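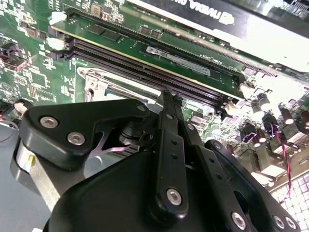

# Bench Automation Check-In: Minutes

**Site:** Joltholm Refurbishing, Ovden building, upstairs meeting room
**Month:** October
**Started:** 2:15 p.m.
**Chair:** Charmaine Lekota
**Present:** Day bench crew, evening bench crew, two from testing, one from shipping, Modise (integrator) by phone

## 1. Last meeting's minutes

Accepted with one fix. The earlier minutes said the memory cell would run on both shifts. It runs on days only until the evening crew has been trained.

## 2. Where we are with the memory cell

Charmaine opened with the numbers, and she was clearly happy to read them out. The cell handled 102 boards over the trial. Of those, 8 were handed back to a person partway through, mostly for stiff latches and for cables lying across the slots. Testing found 2 boards with a module that wasn't fully seated, and both were caught before shipping.

The day crew talked for quite a while about how the work feels now. Several people said their thumbs and wrists are much less sore by the end of the shift. Pressing modules in all day was the job people traded away whenever they could, and now the talk at the bench is more about odd faults and less about whose turn it is. One tech said she had found more bad boards during the trial than in the whole month before, simply from having time to look closely. There was real excitement about this, and the chair had to move us along.

Concern from the same crew: the pace. When the cell is going well, boards stack up at the inspection bench and people feel they should hurry. Charmaine said very plainly that the inspection bench sets the pace and the cell waits. Anyone at that bench can pause it without asking a lead. She wants this written on the wall card in large type.

## 3. Loose cables and bare boards

Testing asked why so many of the handbacks came from units still in their cases. Modise explained that with a bare board the approach is open from almost any side, but a case wall limits the angles the arm can use, and front panel wires tend to wander. The day crew have started tying wires back before the unit goes in, and they think it takes less time than dealing with a handback later.

Discussion went on to whether prep should count as its own task on the work sheet. The feeling in the room was yes. It is skilled work, it takes judgment, and right now it shows up nowhere.

- **Agreed:** "Prep and tie-back" gets its own line on the work sheet.
- **Agreed:** Day crew will write up how they do it, in their own words, for the evening crew.
- **Open:** Whether prep happens at the intake table or beside the cell. Try both.

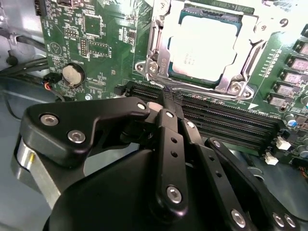
Cable handling took up the next stretch of the meeting, and it was the part people enjoyed most. Up to now we have treated every cable as something for a person to clear, and the evening crew asked if the cell could take on any of that. Modise thinks it can, within limits. The fingers can already pinch a small black braided piece right over the memory slots, with the processor in its bracket just above and the gray case close by, and that is tight quarters for anyone's hand. He would like to build up from there: short pieces first, then longer runs. Anything attached to a plug, such as the red and black wires low on the board, stays a human job for now. The bench crew want a say in which pieces get added and in what order, and Modise said he'd much prefer that to guessing.

## 4. Training

The course is 26 hours per person, split between the classroom and the cell itself. All of it is paid time. Evening crew asked that none of it fall on top of a full shift, and Charmaine agreed.

Topics the crew asked to have added:

1. Recovering from a handback without restarting the whole job
2. Reading the Wirnik log screen (the day crew say the color codes are confusing at first, then great)
3. Teaching the arm a new board layout

Item 3 got a lot of hands up. Two people from the day crew have already been sitting with Modise during layout setup and would like to lead that section. Everyone was for it!

## 5. Jobs and pay grades

Shipping asked the question directly: does the cell mean fewer bench jobs? Charmaine said no bench position is being cut as part of this project, and that she will put it in writing for both crews before the evening rollout. Overtime may drop, and she did not want to hide that. A few people count on those hours, and she offered to meet with them one on one.

On pay, the crew feel that anyone setting up layouts should be graded above standard bench work. Charmaine supports this and will bring a proposal to the next meeting.

## 6. Other items

- The stool at the inspection bench is still too low. New one to be ordered.
- Evening crew would like the cell's beep turned down. Modise can do this remotely.
- Please stop leaving coffee on the parts cart.

## Actions

| Who | What |
|---|---|
| Charmaine | Written statement on bench positions; pay grade proposal; stool |
| Modise | Short cable trial plan, shared with both crews; quieter beep |
| Day crew | Prep and tie-back write-up |
| Testing | Keep a tally of seating faults, split by bare board and cased unit |
| Evening crew | Send preferred training times to Charmaine |

Meeting closed at 3:40 p.m. Next one is in the same room, with the evening crew's training times first on the list.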